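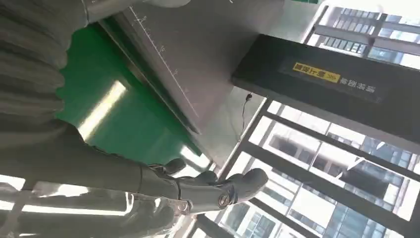
Fingers of the hand stay curled after the close command
Asked by Nazarenko, 14/01/2020

Hello, I am in a student robotics club and we prepare a hand for the April competition. When I send "open", the fingers stay curled. The arm moves normally. I restarted the controller 4 times. Is it the motor or our code?

2 answers

Jolene Tuhiwai
Check first which range your code sends. Our club had the same trouble: we wrote open as 19, but the hand expected a value from 0 to 1, so it ignored the command and gave no error. Print the value just before sending. If it is correct, try one finger alone with the power limit low.

Flitham
same problem here, did you solve it? we changed the cable and it was ok for three days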